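Notebook: dental morphometrics

2022-10-13

Zarkatberg molars, second digitizing session and error study

Continuing from the last entry. The nine Zarkatberg uppers are now all segmented, and I have redone the landmarks on the enamel-dentine junction (EDJ) with the revised template. The question for this session was narrow: is the hypocone reduction we see in the Zarkatberg series larger than our own placement error? Until that is settled there is no point in comparing the series with anything.

Starting state

Scans as received. Siltero project opened clean after the update, but it dropped the material labels again, so enamel came up as dentine in the first two volumes. Relabeled by hand and saved under new names. Originals untouched.

Comparative set is the Panasiuk series, recent human, first upper molars only. The index lists 1,759 teeth. That is the count of catalogued crowns. It says nothing about how many preserve a usable EDJ, and it includes left and right from the same individual in many cases. Anyone quoting the number as a sample size should stop. For the error study I used a small subset, unworn to lightly worn, one side per individual, right preferred.

Template

4 fixed landmarks, one on each dentine horn tip: protocone, paracone, metacone, hypocone. Curve semilandmarks run along the marginal ridge between them, starting at the protocone horn and going mesially. A second closed curve follows the cervix. The old template had an extra fixed point at the lowest part of the ridge between protocone and hypocone. I took it out. In several of the Panasiuk teeth the ridge there is a long flat saddle and the minimum jumps along it depending on how the tooth is oriented. A point that moves when you rotate the tooth isn't a landmark. It is now covered by sliding.

Where the hypocone horn is missing altogether (grade zero on the surface, nothing on the EDJ either) the template has nowhere to go. Viktória Fülöp suggests placing the point at the maximum curvature of the distolingual ridge. I don't like it. It puts a made-up homology into the one region we care about. For now those teeth are flagged and left out of the shape space, and reported separately as absent. This biases the recent mean toward larger hypocones. Has to be said in the methods and not in a footnote.

Horn tip wear

Two of the Zarkatberg teeth have the protocone horn exposed. I reconstructed the tip by extending the flanks. Did it once, closed the file, did it again after lunch without looking at the first version. The tips from the two attempts differ more in height than in position across the crown. Height is the component that wear removes, so this is no surprise, but it means crown height and horn height should be treated as weak data in those specimens. Outline of the marginal ridge is fine.

I also tried leaving the worn horn flat and placing the point in the center of the exposure. This is repeatable and wrong. It pulls the protocone down and the Procrustes fit then spreads the deficit over the other three horns, so the hypocone looks relatively taller than it is. Do not use.

Placement error

Repeats done on all nine Zarkatberg teeth and on the Panasiuk subset. Same observer (me), order shuffled, orientation reset before each placement. Viktória did one full pass independently on the same files.

Procedure for the comparison:

- Generalized Procrustes fit on all replicates pooled, bending energy for the sliding.
- Procrustes ANOVA, individual as the main effect, observer nested.
- Permutation test on the group difference, 2,000 permutations, replicates averaged within individual first.
- Same again with the reconstructed teeth removed.

Within-observer variation is small against variation between individuals, and it is concentrated at the cervix. That fits with where the scans are worst. The cement thins out against dentine there and the segmentation boundary is soft. Between-observer variation is larger and has a direction: Viktória places the metacone horn consistently more buccal than I do. We put the two sets side by side and the cause is definitional. She takes the highest point in the orientation defined by the cervical plane. I was taking the sharpest point regardless of orientation. On a symmetrical horn these agree. On the metacone they don't.

Decision: use the cervical plane. Less elegant, easier to teach. I need to redo my metacone placements in the whole set, and the ANOVA above has to be rerun afterward. Results below are provisional for that reason.

Provisional result

The Zarkatberg series separates from the Panasiuk subset on the first component with some overlap. The component describes relative position of the hypocone along with the breadth of the distal crown: a lingually projecting hypocone and broad distal half at one end, a tucked-in hypocone and narrow distal half at the other. The fossils lie toward the projecting end. So the reduction I reported from the outer surface goes the other way on the EDJ.

I checked the sign twice. Then went back to the raw crowns. On the outer enamel surface the hypocone really is small in these teeth. Underneath it, the dentine horn is well formed and set out to the lingual side. The enamel cap over the distolingual corner is thin relative to the rest of the crown, and the cusp looks reduced from outside in consequence. If this holds in the rerun, the surface scores and the EDJ are recording two different things and the published practice of scoring one and talking about the other needs care.

Possible explanations, in the order I would test them:

1. Wear. Distolingual enamel lost to light wear that we are scoring as unworn. Check facets under the stereo scope. Seven of the nine have no dentine exposure, but absence of exposure isn't absence of wear.
2. Segmentation. Threshold set too high for thin enamel, shaving the cap. Check by resegmenting one tooth at a lower threshold and comparing thickness over the hypocone with thickness over the paracone. If it is the threshold, both should move.
3. Real difference in enamel distribution. Only after the first two are out of the way.

I would like to avoid writing the word "archaic" anywhere in this. A projecting hypocone is common in older Homo and also turns up in plenty of recent people. One crown feature in one cave does not give an ancestry. The series could be a single population with an unusual mean, or a few related individuals who share a tooth shape because they are related. The deposit was mixed and we can't rule out either from the teeth. The site report counts them as separate individuals on wear stage and root development. I believe this for most of them. Two of the first molars, a left and a right, look like antimeres to me: same accessory ridge on the mesial slope, same cervix outline once mirrored. If they are one child, then the sample drops by one and the permutation test has been run with a duplicate in it.

To do: mirror the left one and run the distance between the pair against the distribution of left-right distances in Panasiuk individuals. This is an actual use for the paired teeth in that index.

Casts

Surface replicas for the stereo scope made with the Viltinell silicone, fresh cartridge. Bubbles along the distal margin in one mold, repoured. The old cartridge was past date and the mold from it stayed tacky. Threw both out. Casts are labeled on the base in pencil because marker bleeds into the resin.

Note on the labels: field numbers and museum numbers don't run in the same order. Use museum numbers only, in file names as well. I lost an hour to this.

Open points

- Redo metacone horn placements, cervical plane definition, whole set.
- Rerun ANOVA and permutations, with and without the reconstructed teeth, with and without the possible antimere.
- Threshold test on one tooth. Pick one with no cracks through the distal crown.
- Facet check on casts before anyone talks about enamel thickness outside this group.
- Write the landmark definitions out in full sentences and pin them in the Siltero project notes. The current version says "horn tip" and we have just seen what that's worth.
- Ask Viktória for her version of the cervix curve. She starts it at the mesiobuccal corner, mine starts lingually. It matters for the sliding only if the number of points is uneven between quadrants. I think it is.

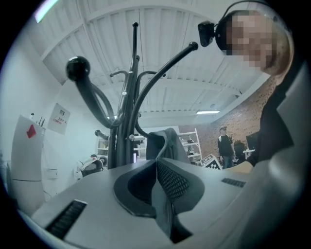

Recent entries

- Zarkatberg molars, first digitizing session
- Segmentation thresholds for thin enamel
- Panasiuk index: duplicate individuals and missing sides
- Siltero update and lost material labels
- Viltinell silicone, pour times and shelf life
- Cervical plane, notes on fitting
- Reading list: hypocone scoring on outer surface and EDJ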